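제목: Re: [주방자동화] Haltavetti 공개 시연 다녀오신 분 계신가요

Warrick Grimshaw 님이 2026년 1월 15일에 쓰신 글:

> 안녕하세요. 지난번 모임에서 얘기가 나왔던 Haltavetti 공개 시연 건입니다.
> 저는 일정이 겹쳐서 못 갔는데, 가신 분이 계시면 아래 내용을 알고 싶습니다.
>
> - 설거지 쪽은 어디까지 자동으로 하는지 (헹굼만인지, 세제 단계까지인지)
> - 손잡이 달린 금속 용기를 제대로 잡는지. 안내문에는 Pešek 손이라고만 적혀 있고 사양이 없습니다.
> - 작업 하나를 가르치는 데 드는 시간과 사람 수
> - 우리처럼 작은 매장에 들여놓을 만한 크기인지
>
> 저는 커피 쪽만 관심이 있어서 볶음이나 튀김 시연은 빼셔도 됩니다.
> 자료를 받으신 게 있으면 목록에 올려 주시면 고맙겠습니다.
>
> Warrick Grimshaw

제가 다녀왔습니다. 답이 늦었습니다. 메모를 옮겨 적느라 좀 걸렸고, 길어졌으니 필요한 부분만 골라 읽으세요.

장소는 Tikcombe 별관 1층이고, 시연은 오전과 오후로 나뉘어 있었습니다. 저는 오후에 들어갔습니다. 입구 명부로는 오후에만 42명이었습니다. 먼저 컵과 스팀 피처 헹굼부터 적겠습니다. 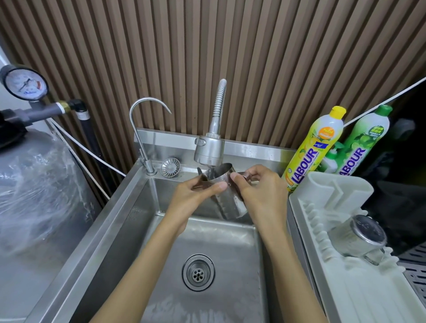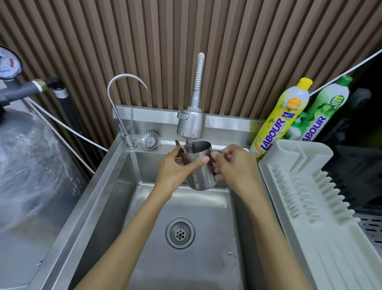 헹굼을 첫 과제로 고른 이유를 담당자에게 물었습니다. 매장에서 하루 종일 되풀이되는 일이고, 동작이 짧고, 끝났는지 아닌지를 사람이 금방 판단할 수 있어서라고 합니다. 반대로 어려운 점은 금속 표면의 반사, 물줄기, 그리고 용기를 돌려 잡는 동작이라고 했습니다. 특히 피처는 주둥이와 손잡이가 있어서 그냥 원통처럼 다루면 안 되고, 기울이는 방향이 틀리면 안쪽 벽에 물이 고르게 닿지 않습니다. 매장에서 일해 본 분은 다 아시는 얘기인데, 기계로 옮기려면 그걸 전부 따로 정해 줘야 한다는 설명이었습니다.

이제 질문 순서대로 답합니다.

> - 설거지 쪽은 어디까지 자동으로 하는지 (헹굼만인지, 세제 단계까지인지)

헹굼만입니다. 세제를 짜고 수세미로 문지르는 단계는 사람이 합니다. 담당자 말로는 세제 단계도 연구실에서는 돌려 봤는데 거품이 묻으면 손끝이 미끄러지는 문제가 남아 있어서 이번 시연에서는 뺐다고 합니다. 시연 때 순서는 이랬습니다. 사람이 쓴 용기를 작업대에 올려 두면 로봇이 집어서 수전 아래로 가져가고, 안쪽을 헹구고, 기울여서 물을 버리고, 건조대에 엎어 놓습니다. 물을 틀고 잠그는 것은 로봇이 손으로 하지 않고 배관 쪽에 단 전자 밸브가 했습니다. 이건 안내문에 없던 내용이라 적어 둡니다. 레버를 직접 돌리는 걸 기대하고 가신 분들은 조금 실망하신 눈치였습니다. 저는 밸브 방식이 오히려 낫다고 봅니다. 매장에서도 페달이나 센서 수전을 많이 쓰니까요.

분사 헤드의 물줄기를 바꾸는 단추도 로봇은 누르지 않습니다. 시작 전에 사람이 맞춰 두고 그대로 갑니다. 누가 중간에 바꿔 놓으면 어떻게 되느냐고 물었더니, 물이 튀는 모양이 달라져서 용기 위치 판단이 나빠진다고 했습니다. 현장에서 자주 생길 일이라고 생각합니다.

> - 손잡이 달린 금속 용기를 제대로 잡는지

대체로 잡습니다. 오후 시연에서 피처 7개를 연달아 헹구게 했고, 그중 2개에서 문제가 있었습니다. 하나는 집을 때 손잡이가 손가락 사이에 걸려서 비스듬히 들렸고, 로봇이 스스로 멈췄습니다. 다른 하나는 헹구기까지는 문제가 없었는데 건조대에 내려놓을 때 칸막이 살에 걸려 옆으로 누웠습니다. 둘 다 운영하는 분이 손으로 바로잡고 다시 시작했습니다. 떨어뜨린 것은 없습니다.

Pešek 손은 손가락이 세 개짜리와 두 개짜리가 있는데 시연에는 세 개짜리를 썼습니다. 손끝에 검은 고무 덮개가 씌워져 있고 소모품입니다. 교체 주기는 물어봤지만 사용 조건에 따라 다르다는 답만 들었습니다. 방수 등급도 물어봤습니다. 손목 위쪽은 물이 튀는 정도까지 괜찮고, 물에 담그는 건 안 된다고 합니다. 그래서 싱크대에 물을 받아 놓고 그 안의 그릇을 건지는 작업은 지금 구성으로는 안 됩니다. 우리 쪽 매장 중에 피크 시간에 물을 받아 놓고 쓰는 곳이 있으니 참고하세요.

뚜껑 달린 머그도 해 보여 달라고 청한 분이 계셨는데, 등록된 용기가 아니라서 안 된다고 했습니다. 등록되지 않은 모양은 비슷해 보여도 아예 집지 않게 막아 두었답니다. 안전 때문이라고 하니 이해는 됩니다만, 매장마다 쓰는 컵이 다른 게 보통이라 도입할 때 이 등록 작업이 얼마나 번거로울지가 중요해 보입니다.

> - 작업 하나를 가르치는 데 드는 시간과 사람 수

여기가 제일 길게 설명한 부분입니다. 프로그램 이름은 Jarkier이고, 작업 기록과 학습, 실행 감시를 한 화면에서 합니다. 먼저 사람이 같은 작업을 여러 번 하고, 그 기록을 구간별로 나눠서 이름을 붙입니다. 집기, 가져가기, 헹구기, 비우기, 내려놓기 정도로 나눕니다. 구간 경계는 프로그램이 먼저 제안하고 사람이 고칩니다. 그다음 학습을 돌리고, 실제 로봇에서 느린 속도로 시험한 뒤에 속도를 올립니다.

담당자가 보여 준 예로는 새 피처 한 종류를 추가하는 데 사람 2명이 3일 걸렸다고 합니다. 한 명은 작업을 하고 한 명은 기록을 정리합니다. 처음부터 새 작업을 만드는 경우는 이것보다 훨씬 오래 걸린다고만 했고 숫자는 주지 않았습니다. 제가 두 번 물었는데 두 번 다 같은 답이었습니다.

기록할 때 주의할 점으로 몇 가지를 들었는데 저한테는 이 부분이 제일 쓸모 있었습니다.

같은 사람이 너무 일정하게만 하면 오히려 안 좋다고 합니다. 용기를 놓는 자리와 방향을 조금씩 바꾸고, 잡는 위치도 바꿔야 한답니다. 다만 일부러 서툴게 하는 것은 안 되고, 평소에 하는 대로 하되 조건만 바꾸라고 했습니다.

주변에 세제 병이나 건조대 같은 물건은 치우지 말고 매장에서 있는 그대로 두는 편을 권했습니다. 깨끗하게 비운 싱크대에서만 기록하면 매장에 가져갔을 때 성능이 떨어진다고 합니다. 대신 손이 지나가는 길을 막는 물건은 치웁니다.

조명도 물어봤습니다. 스테인리스는 조명이 바뀌면 보이는 모습이 많이 달라져서, 낮에 기록한 것과 저녁에 기록한 것을 섞는다고 합니다. 우리 공용 주방은 창이 없으니 이 문제는 덜할 것 같습니다.

실패한 기록은 지우지 말고 따로 표시해서 남긴다고 합니다. 어디에 쓰는지는 자세히 설명하지 않았습니다.

> - 우리처럼 작은 매장에 들여놓을 만한 크기인지

지금 시연 구성 그대로는 어렵습니다. 로봇이 바퀴 달린 받침 위에 있고, 싱크대 앞에 사람이 서는 자리를 통째로 차지합니다. 로봇이 일하는 동안 사람은 그 싱크대를 못 씁니다. 바닥에 노란 선을 쳐 놓고 선 안으로 들어가면 속도가 줄고, 더 가까이 가면 멈춥니다. 좁은 바 안쪽이라면 계속 멈춰 있을 것 같다는 생각이 들었습니다.

천장이나 벽에 매다는 형태도 준비한다고 하는데 시제품은 없었고 그림만 봤습니다. 2월에 소규모 매장용 구성을 따로 발표한다고 했습니다. 그때 초대장을 받으려면 방문자 명부에 메일 주소를 남겨야 했고, 저는 목록 공용 주소로 적어 두었습니다. 오면 여기로 바로 들어올 겁니다.

가격은 안 알려 줬습니다. 구매보다 월 단위 임대를 생각하고 있다는 말은 들었습니다. 임대에 소모품과 용기 등록이 포함되는지는 아직 정해지지 않았다고 합니다.

그 밖에 적어 둔 것들입니다.

소음은 크지 않았습니다. 물소리에 묻혀서 로봇 소리는 거의 안 들렸습니다. 시연장이 울리는 공간이라 설명하는 분 목소리가 더 문제였고, 뒤쪽에 선 분들은 절반은 못 들으셨을 겁니다. 가실 분은 앞쪽에 서세요.

속도는 사람보다 느립니다. 숙련된 분이 피처 하나 헹구는 동안 로봇은 아직 수전 아래로 가져가는 중입니다. 담당자도 이 점은 숨기지 않았고, 바쁜 시간이 아니라 마감 때 쌓인 것을 처리하는 용도로 보고 있다고 했습니다. 마감 때 사람이 바닥과 기계 청소를 하는 동안 헹굼을 맡기는 식입니다. 그 용도라면 느려도 크게 상관은 없겠습니다.

헹군 결과를 누가 확인하느냐는 질문이 나왔습니다. 지금은 사람이 눈으로 봅니다. 주둥이 쪽에 우유나 커피 자국이 남는 경우가 제일 많다고 합니다. 안쪽 바닥은 물줄기가 바로 닿으니 잘 되는데 주둥이 끝은 각도를 따로 줘야 하고, 그 동작은 아직 기록이 부족하답니다. 말라붙은 자국은 헹굼만으로 안 지워지니 로봇에 넘기기 전에 사람이 골라내야 합니다. 결국 사람 손이 한 번은 더 들어갑니다.

위생 점검 때 어떻게 분류되는지도 누가 물었는데 답이 분명하지 않았습니다. 설비로 볼지 기구로 볼지 확인 중이라고만 했습니다. 이 부분을 아시는 분이 목록에 계시면 알려 주세요.

배관은 우리 쪽에서 따로 봐야 합니다. 전자 밸브를 달려면 수전 아래 공간이 필요하고, 수압이 일정해야 한다고 합니다. 정수 필터와 같은 줄에 물리면 압력이 떨어질 수 있어서 분기 위치를 앞쪽으로 잡으라고 했습니다. 정수 라인을 최근에 바꾼 매장은 시공하신 분께 분기 여유가 있는지 먼저 물어보시는 게 좋겠습니다.

데이터는 매장 것을 어디에 두느냐가 걱정이었는데, Jarkier는 현장 컴퓨터에 저장하고 밖으로 보낼지 여부를 매장이 정한다고 합니다. 단, 학습은 Haltavetti 쪽 서버에서 하므로 새 용기를 등록할 때는 기록을 보내야 합니다. 사람 얼굴이 찍힌 구간은 보내기 전에 지울 수 있다고 했고, 화면에서 직접 해 보여 줬습니다. 계약서에 그 내용이 들어가는지는 못 봤습니다.

볶음과 튀김 시연은 말씀대로 뺐습니다. 사실 그쪽은 줄이 길어서 저도 끝부분만 봤습니다.

자료는 네 쪽짜리 인쇄물 하나를 받았습니다. 대부분 홍보 문구이고 손 사양표가 뒷장에 조금 있습니다. 복사가 흐려서 다시 찍어 올리겠습니다. 파일로 줄 수 있느냐고 물었더니 메일로 요청하라고 해서 요청해 두었고, 아직 안 왔습니다.

제 의견을 적자면, 당장 신청할 단계는 아닌 것 같습니다. 2월 발표를 보고 매다는 형태가 실물로 나오면 그때 다시 얘기하는 게 어떨까요. 그 전에 할 수 있는 일로는 우리 매장들이 쓰는 피처와 컵 종류를 한 표로 모으는 것이 있습니다. 등록 대상이 몇 종류인지 알아야 견적을 물을 수 있습니다. 표 양식은 제가 만들 테니, 용량과 손잡이 모양, 주둥이 유무만 적어 주시면 됩니다. 제조사까지는 필요 없습니다.

Warrick 님, 지난번에 말씀하신 회전식 컵 세척기와 비교하는 것도 같이 해야 할 것 같은데 그쪽 자료를 가지고 계시면 올려 주세요. 컵만 놓고 보면 그 기계가 빠르고 쌉니다. 피처까지 생각하면 얘기가 달라질 수 있고요.

추신: 별관은 주차가 안 됩니다. 정문 쪽에 대고 걸어 들어가야 하는데 안내판이 반대 방향을 가리키고 있어서 저는 한 바퀴 돌았습니다. 2월에 가실 분은 정문 왼쪽 길로 들어가세요.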